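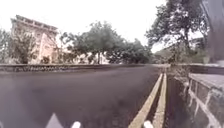
The road beside the long parapet wall at Grendilcombe, one of the stretches covered by the new code of practice for sidewalk and roadside robots.

Grendilcombe adopts a plain-language rulebook for robots on its roads

May 9, 2019

If you have walked under the big trees at Grendilcombe any time since February, there is a fair chance you have had a small wheeled robot for company, and a fair chance too that you wondered who was supposed to give way to whom. There is now an answer to that, written down and agreed to, and it runs to 37 short rules that anyone can pick up at the gatehouse and read over a cup of coffee.

The code was put together by Theresia Kaufmann, who looks after roads and grounds on the estate, along with the engineers at Kivier, whose machines have been learning their way along the older roads, and a good number of residents who turned up to the open evenings with strong feelings and, in one case, a very detailed hand-drawn map. It takes effect right away for every operator, including Mrema, which hopes to start carrying library books and small parcels later in the year.

Much of it is the sort of thing you would teach a child on a bicycle. A robot has to keep to one side and may not wander across the road to save itself a few yards. It has to stop for people on foot, for dogs, and for anyone pushing anything. On the bends, where the trees and walls make it hard to see what is coming, it must slow to a walking pace and stay there until the road straightens out again. It may not park against a wall or under a window, and it may not sit in front of a driveway while it thinks.

The rule that took the longest to write deals with curbs and gutters. Some of the roads have a double line of curb with a narrow channel running between, and the first draft simply told operators to "keep clear of road edges," which everybody liked until Oduor Kimaro, the test lead at Kivier, asked how clear, and measured from which edge. The final wording says 70 centimeters from the face of the nearest curb, and it asks operators to show that their machines can hold that distance under heavy shade as well as in flat, gray light.

"Old stone is lovely and it is hard work," Kimaro told us, laughing. "You get dirt on the curb, you get patches on the asphalt, you get leaves over everything in the fall. We would much prefer to have a number we can test against, even a strict one, and I think we argued over that number for two whole evenings!"

There is a section on cameras too, and it will please the people who wrote in about it (there were plenty of them). Pictures gathered for steering may be kept only as long as they are needed for that work, faces and license plates have to be blurred before anything is shared outside the company, and a notice with a phone number has to go up at both ends of any road in regular use. A person must answer that phone during operating hours, too. Ivana Leiva, who lives near the bend and came to every one of the meetings, said that was the part she cared about most. "I don't mind them going by," she said. "I just want somebody to pick up if one gets stuck by my gate."

Operators will keep a log of every unplanned stop and send it to the grounds office each month. Kaufmann says she plans to read them all herself, at least for the first year, and to put a short summary on the notice board by the gatehouse.

The neighboring district of Holtlow has asked for a copy and may adapt it for its own lanes, some of which are a good deal narrower. Printed booklets are free while they last, and the first run was 2000. Comments on the code are welcome at the gatehouse or by mail, and the wording will be looked at again next February.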